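Library > Working Papers > Office Studies > Section 4

4. The Desk as Found: Surfaces, Slabs and Cloths 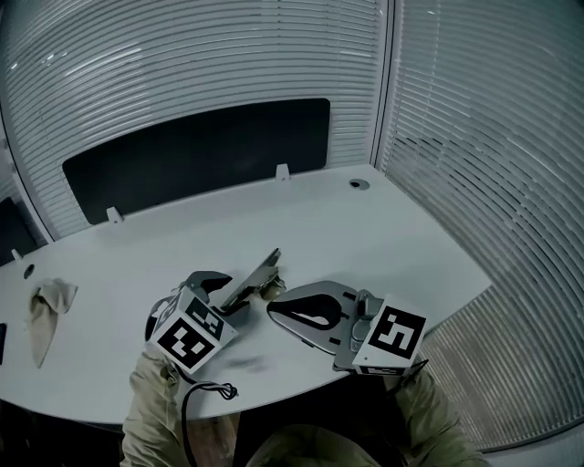 Figure 1. A white desk with a dark privacy panel along the back, a crumpled beige cloth at left, and a thin dark slab raised at one edge.

Having dealt with the chairs in Section 3, at greater length than the chairs deserved, we turn to the surface they are meant to face. The manufacturers' literature tends to treat the desk as a plane. It has a width, a depth and a price, and it arrives in the brochure with a single succulent on it. Our survey of 298 desks at the Clekivley site found no succulents. It found cloths, cables, and a great many flat dark objects waiting to be wiped.

We use the word "slab" for any phone, tablet or similar thing that lies flat and collects fingerprints. Luik objected to the term in an early draft and proposed "personal display device," but she was outvoted by the page limit. Slabs matter here for a simple reason. A desk user who wants to clean under one has to lift it, and a thin object on a smooth top offers very little to get hold of. Most people start at one edge and tilt. Some slide the slab toward themselves until it overhangs, a method popular with everyone except the people who pay for screens.

The cloth poses a different problem. Of the desks surveyed, 120 had a cloth of some kind in residence. Folded cloths were rare, and we came to regard them with suspicion. The usual state was the crumple, with one corner trailing, parked to the side within reach of the left hand (see Figure 1). Mockus, who coded this part of the data, first sorted crumples into 12 types. The reviewers asked for fewer. We now report two: crumpled, and very crumpled.

Grommets deserve a paragraph, if only a short one. The round hole in a desktop exists so that cables may pass through it in an orderly way. In our interviews, users of the Stinda range spoke warmly of their grommets and then, when asked, could not name a cable that went through one. Cables went over the front edge, or behind, or into a small nest whose contents had outlived the equipment they belonged to. The Oneden desks did somewhat better, possibly because their grommets were larger, possibly because their owners knew we were coming.

Privacy panels closed off the back of 200 desks. They are sold as an aid to concentration. Where the desk already stands against a wall, as it often did at Clekivley, the panel protects the worker from the gaze of the plaster. We asked the facilities office about this and were told that the panels came with the order. It was the clearest answer we received all September.

Edge shape had a small effect on where things were put down. On curved tops, users kept their objects a little farther in, and the cloth drifted to whichever side was not in use. Bednarek reads this as a learned caution – things have fallen before. The data neither support nor embarrass her.

We return to wiping technique in Section 5, after a necessary detour through drawers.

Related papers
Under the Blotter: A Short History of Desk Debris
Rebane and After: Storage Units in Shared Offices
Cable Nests and Who Inherits Them
Section 3: Chairs, Continued

Reader comments

Edgars Lukoševičius: I would like the 12 crumple types back, please. An appendix would do.

Arūnas Siliņa: We have the same panels facing the same sort of wall. Two people here have pinned postcards to theirs, so they do have a use. Did you record anything like that?

Heino Mockus: Edgars, they are in a spreadsheet. I'll send it if you promise not to cite it. Arūnas, no, but I wish we had.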